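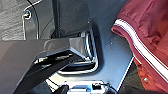

Room 106: Pressing Corner, Setup and Upkeep

Quintero Costume Workshop, members' newsletter, March 6, 2026
Compiled by Anayeli Bautista

The pressing corner in Room 106 is open for general use again. The notes below replace the page in the June handout, which still lists the old sleeve board and gives the wrong drawer for the press cloths.

Board

The board with the orange crossed legs stays at the wall end, beside the closet alcove. Set the height before anything goes on the cover. Lift the top slightly, release the catch, move to the required height and let the catch engage fully before letting go. Press down once at each end with the palm. If the board drops, fold it and report it.

Leave 24 inches clear on the working side. Garment racks go along the opposite wall, including during fittings.

The cover is blue and the separate pad is white. Keep the pad flat. Dark wool and newly dyed pieces go on the blue side with a press cloth under them; dye transfer on the pad does not wash out.

Metal and smooth surfaces

Polished metal and gloss-finished panels show every fingerprint and mineral spot. Wipe them with a barely damp cotton cloth, then a dry one. Work along corners and rims, where starch residue collects. Do not use the abrasive side of a sponge. Luven paste is for the iron soleplate only and has to be kept off painted surfaces.

Starch residue that has hardened can be softened with a damp cloth held in place for three minutes. Repeat if needed. Scraping is not permitted, including with plastic tools.

Closet alcove

The hook in the alcove is a holding point for one piece at a time — the one next in line or the one just finished. Use a metal hanger for anything heavier than a shirt. Turn the hanger so that the garment lies parallel to the back wall, and check that the hem is off the floor.

Pieces left on the hook at closing are moved to the main rack and entered in the Clerkitz log under "unassigned." To claim one, give the date, color and production. Most of the unassigned entries this season are from Drunitska, where the chorus coats were logged without tag numbers. 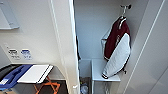

Yesenia Nava asks that long coats be exempt from the one-piece rule during the run of Drunitska. Her point is that a coat and its lining are pressed separately and then have to hang together for the lining to settle, and that carrying one of them to the main rack puts the creases back in. She also notes that the wardrobe group pressed around 800 pieces last season and would like the log to accept paired entries.

The exemption is granted for coats with detachable linings. Hang the lining inside the coat, on the same hanger. For paired entries in Clerkitz, use one line and add "L" after the tag number.

Replacement press cloths are in the second drawer. Used ones go in the wash bag, unfolded.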